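핸드헬드 그리퍼 2호기 핑거 패드 점검 및 교체 기록

2022년 6월 30일

본 글은 필자가 관리를 담당하고 있는 핸드헬드 그리퍼의 핑거 패드 교체 절차를 정리한 것이다. 지난 글에서 다룬 마운팅 플레이트 체결 기준에 이어지는 내용이며, 해당 기준은 이번에도 변경 없이 적용하였다.

현재 작업대에서는 Dillov 핸드헬드 그리퍼를 좌우 한 쌍으로 운용하고 있다. 핑거 안쪽 면에는 검은색 폼 패드를 부착하여 사용하며, 패드는 소모품으로 분류한다. 점검 주기는 파지 400회로 정하였다. 당초에는 주 단위로 점검하였으나 주마다 작업량의 편차가 커서 횟수 기준으로 전환하였다. 파지 횟수는 작업자가 교대 시 일지에 기입한다.

점검 항목은 다음과 같다. 첫째, 패드 가장자리의 해짐과 부스러기 발생 여부를 육안으로 확인한다. 둘째, 패드 모서리를 손톱으로 가볍게 밀어 접착층의 들뜸을 확인한다. 셋째, 핑거를 완전히 닫은 상태에서 좌우 패드의 접촉면이 어긋나지 않는지 살핀다. 가장자리의 해짐만으로는 즉시 교체하지 않으나, 떨어져 나온 조각이 접촉면 안쪽으로 말려 들어갈 우려가 있으면 교체 대상으로 판정한다.

육안 점검을 마친 뒤에는 실제 물체로 파지 시험을 실시한다. 시험 물체로는 뚜껑이 있는 소형 플라스틱 용기를 사용한다. 표면이 매끄럽고 눌림에 약하여 패드 상태에 따른 차이가 비교적 잘 드러난다.

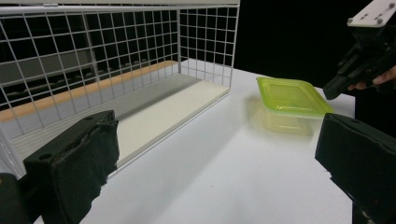 흰색 철망 선반 옆에 놓인 연두색 뚜껑 용기와 그리퍼. 왼쪽 핑거의 폼 패드 가장자리가 해져 있다.

시험 시에는 용기 주변에 다른 물건을 두지 않고, 핑거가 진입할 공간을 충분히 확보한다. 선반은 작업 배치와 동일한 위치를 유지한다. 두 그리퍼를 함께 시험할 때에는 한쪽이 용기에 접근하는 동안 다른 쪽은 정지하는 것을 원칙으로 한다. 핑거끼리 접촉하면 패드 모서리가 먼저 손상된다.

교체 절차는 다음과 같다.

1. 핑거를 최대로 벌리고 트리거를 잠근다.
2. 기존 패드를 위쪽 모서리부터 천천히 벗겨 낸다. 금속 공구는 사용하지 않는다.
3. 남은 접착제를 알코올을 적신 천으로 닦고 완전히 건조시킨다.
4. 새 패드를 핑거 끝선에 맞추어 부착하고 40초간 균일하게 누른다.
5. 핑거의 나사 체결 상태를 확인한 후 빈 상태로 50회 개폐한다.
6. 일지에 교체 일자, 핑거의 좌우 구분, 패드 공급처를 기재한다.

패드는 그동안 Ditley 제품을 사용해 왔으며, 이번에 Hillus 제품을 시험용으로 추가 확보하였다. Hillus 제품은 재단면이 깔끔한 반면 두께가 조금 더 두꺼워, 핑거를 닫았을 때의 영점을 다시 설정해야 한다. 한쪽 핑거에만 새 제품을 붙이면 파지 중심이 치우치므로 반드시 좌우를 동시에 교체하여야 한다. 두 제품의 혼용은 당분간 금지한다.

접착제 잔여물 처리와 관련하여서는 Visitación Herrero 씨의 조언을 반영하였다. 종전에는 패드를 벗긴 직후 알코올을 핑거에 직접 분사하였으나, 나사 구멍으로 액이 스며들 수 있다는 지적에 따라 천에 적셔 닦는 방식으로 변경하였다. 이 자리를 빌려 감사의 뜻을 전한다.

Hillus 패드의 마모 경과는 9월에 별도의 글로 보고할 예정이다. 일지 양식은 그때까지 현행대로 사용하며, 영점 재설정 값은 비고란에 기입하기 바란다.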